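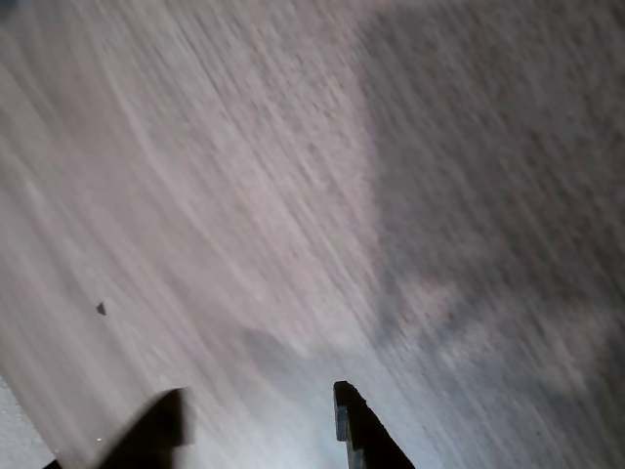 Floor Surface Notes, Novutgate Rooms

Niilo Koskela, 14/08/2026

## Summary

Data card for a set of short text records on indoor floor surfaces. Each record covers one patch of floor in one room: material, shade, texture, wear, and how well it cleans. The set holds 881 records in one tab-separated file, floors.tsv. Rooms are listed by code only.

## Fields

- room: four-character code
- material: carpet, concrete, vinyl, tile, wood, unknown
- shade: light, middle, dark
- tint: free text, optional
- texture: smooth, grained, speckled, looped, ribbed
- wear: 0 to 4
- cleaned: method used at the last cleaning
- note: free text, up to 80 characters

## Material

Enter a material only after touching the floor or checking the building sheet. Low-pile carpet and rough concrete are the most common mix-up in gray rooms, and 145 records were changed from one to the other after Raimo Toivonen's second pass in February. If neither check was possible, use unknown. Do not guess from shade.

## Shade and tint

Shade is judged against the three printed cards kept with the forms. Judge a patch away from furniture and doorways. A shadow lying across a floor does not change its shade value. A stain does, if it covers more than half the patch.

Tint is filled in only when gray is not enough. Accepted words so far are blue, green, pink, lavender and brown. Two words may be joined with a hyphen.

## Wear

0 is as laid. 1 is light flattening or dulling. 2 is a visible walking path. 3 is damage at seams or edges. 4 is a hole, a crack or a missing piece. Where two values apply, enter the higher one.

## Cleaning

Values are vacuum, dry mop, wet mop, extraction and none. Flusgate rooms use "none" for floors swept by hand – read it there as "no machine or mop". This will be fixed in the next version.

## Known problems

- Room codes starting with K were reused after the Kauppinen wing was renumbered. Filter on the sheet date if this matters.
- Ribbed and looped were one value in the first version. Older records were not split.
- Notes are cut at the limit, sometimes in the middle of a word.
- The file has no record for stairs.

## Changes

1.2 – unknown added to material. Tint made optional.
1.1 – wear scale extended from 3 to 4.
1.0 – first version.

Related items

Zurkutgate Skirting and Thresholds
Flusgate Cleaning Log, Short Form
Shade Cards: Printing and Storage
Kauppinen Wing Room Codes, Old and New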